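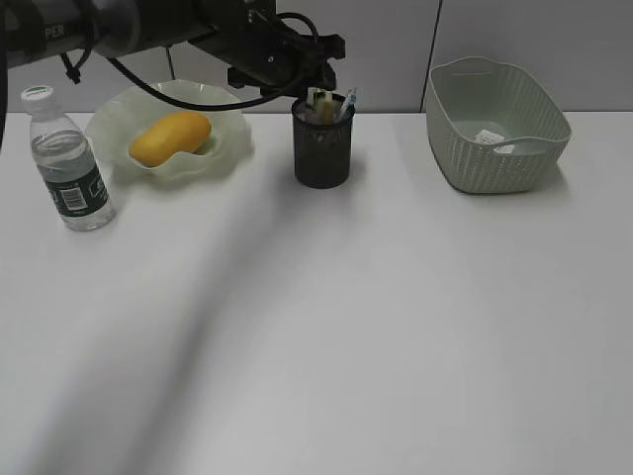 Oanh Cao asked that the cable check come before the arm is powered, and the order below follows her request. Her other question, whether a failed item voids the whole block of trials, is answered under item 6.

Pre-run checklist, pick-and-place study, Latar cell
Checked by: I-hsuan Liu
Month: September

1. Arm cable clear through full reach – PASS WITH COMMENT
Slack hangs low near the glass bowl. Reroute before the high-speed block.

2. Zip ties trimmed – FAIL
One still dangling under the arm. Trim it.

3. Gripper mount fasteners tight – PASS
Checked by hand and with the driver.

4. Objects set along the back edge – PASS
Bottle, bowl with mango, pen holder, basket, left to right. Front of table stays clear.

5. Basket empty – FAIL
Paper slip on the bottom. Remove it, or the release check may read it as a placed object.

6. Lighting even – COMMENT
Soft shadow over the left half of the table. In the last set of 2,221 trials we logged light by block, so a shadow does not void anything. Mark the block "uneven" and go on. A fail on 1, 3 or 7 does void it.

7. Stop button tested – PASS
Tested twice, arm moving both times.

Recheck 2 and 5 before trial 600. Sum-yee Tang to sign.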